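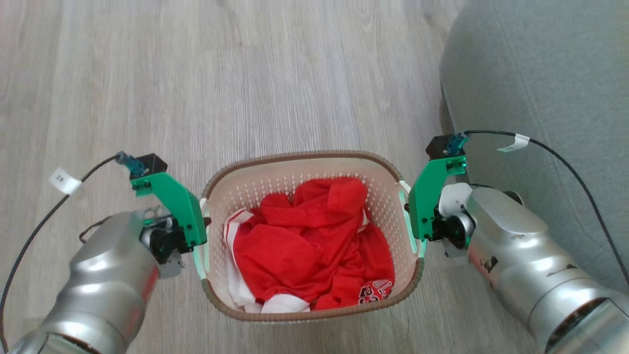

Progress report to the Frade fund, 13/04/2019
Stimerora laundry and clothing room, Larnavel

The laundry room has been open to the families of the Larnavel sports club since October, and in this period we have washed and given back 2,544 pieces of clothing. Most of it is match clothing, but we also accept school clothes when there is place on the shelf. The large bags we used in the beginning were difficult to keep in order, so we changed to plastic baskets with small holes in the walls and a handle at each short end. A basket like the cream one with the brown rim takes a small load, for example a red top together with white things that have red trim, and one person can carry it to the table without help.

The mixing of red and white remains our main problem. In the winter we had 8 complaints about white shirts which came back pink. We now wash the red clothes alone and at a low temperature. White clothes with red parts are the difficult case, and for these we ask the family to tell us if the garment is new. After this change we received 3 more complaints, all of them in the first weeks.

Equipment. From your grant we bought 19 baskets and a second drying rack. The dryer from Rosta was delivered later than promised and the hose was too short, so we paid for a longer one from our own budget. The receipt is attached. Two baskets have a cracked rim already - we think they were stacked when too full.

Folding. Printed shirts are turned inside out before washing and folded with the print on the inner side. This takes more time than we wrote in the application, and the folding hours are therefore higher than planned. The ironing hours are lower, so the total stays within the budget.

For the next period we ask your permission to move the money left from the ironing line to washing powder and name labels. We would also like to buy a lower table, as the present one is too high for some of our helpers. We will send the prices when we have received the second offer.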